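How to Clear a Cluttered Table and Give Every Bag and Strap a Home

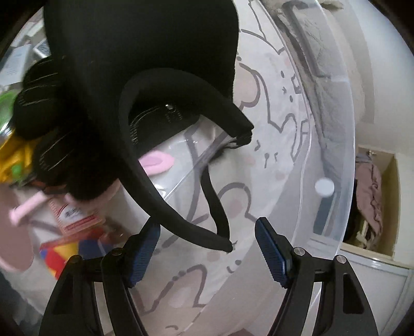
I love this job! Give me a table that has been collecting stuff since May and a free afternoon and I am a happy person. Bags are my favorite part, especially the soft black ones with padded bits and straps going every which way, because they look like a giant tangle and then ten minutes later they're a neat little bundle on a hook.

You can do this on any table, desk or bed. I like to have a soft mat under everything so buckles don't scratch the wood, and a printed one is great because small dark things show up against it.

What you'll need

A clear patch of floor or a second surface
3 boxes or baskets (keep, move, out)
A damp cloth and a dry one
A soft brush – an old toothbrush is fine
Hook-and-loop ties or a few wide rubber bands
Sturdy wall hooks

Step 1: Lift off the big soft things first

Start with whatever is biggest and floppiest. Bags, jackets, padded cases, anything fabric. They take up most of the room and they hide everything else, so the table looks half done as soon as they're gone. Pick a bag up by its body and not by a loop. If you grab a strap, it will catch on something underneath and drag it onto the floor (ask me about the jar of buttons).

Lay them on the floor in one layer. Don't sort them yet!

Step 2: Empty every pocket

Unzip everything, including the tiny pocket you forgot was there. Turn the bag upside down over the mat and give it a good shake. I once found 2 library cards and a spare key in the same side pocket, and I'd already paid to replace one of the cards.

Papers go in a pile of their own. Mine had a Fallex warranty slip, a Zillow printout from when we were house hunting, and a receipt going back further than I'd like to say. Look through the pile at the very end, sitting down, with a drink. If you start reading in the middle of the job you will still be there at dinner.

Step 3: Deal with the plastic

Clear plastic sleeves and packages are sneaky, since they slide under things and you stop seeing them. Feel inside each one before you toss it. Spare screws and extra buckles love to hide in the corners. If a package is holding something you use, put the thing where it belongs and let the plastic go. If it's holding spare parts, write on it what they fit and put it in the keep box.

Step 4: Clean the fabric

Brush along the seams first. Stitched and quilted sections hold on to crumbs and lint like you wouldn't believe, so work the brush in the direction of the stitching and then across it. Wipe smooth panels with the damp cloth, follow with the dry one, and leave the bag open until no part of it feels cool to the touch. Check the care label before you use anything stronger than water.

Step 5: Tame the straps

My favorite step!

1. Let each strap out to its full length and run it through your fingers to get the twists out.
2. Fold it back and forth in flat layers about as long as your hand. Rolling works too, but rolled straps spring open.
3. Wrap a tie around the middle, snug but not tight.
4. Tuck the bundle against the bag, or inside if there's room.

Wide padded loops shouldn't be folded hard. Let them keep their curve and hang the bag so the loop isn't squashed against the wall.

Step 6: Sort the little stuff

By now you're down to small things, and these go fast. Pick up one, choose a box, pick up the next. If you're stuck on something for more than a few seconds, it goes in the move box and you can decide when you get to the room it might belong in.

Step 7: Wipe the mat and put it all away

Shake the mat outdoors, wipe it down and let it dry flat. Hang the bags with the one you use most closest to the door. I have mine on 2 hooks from Mutton, screwed into a stud, and the less-used cases live in a Selvanayagam basket on the shelf above.

Carry the move box around the house right away, while you still have the energy – it turns into clutter again if it sits overnight. The out box goes straight to the car.

Updated 2024-12-18: added the note on wide padded loops.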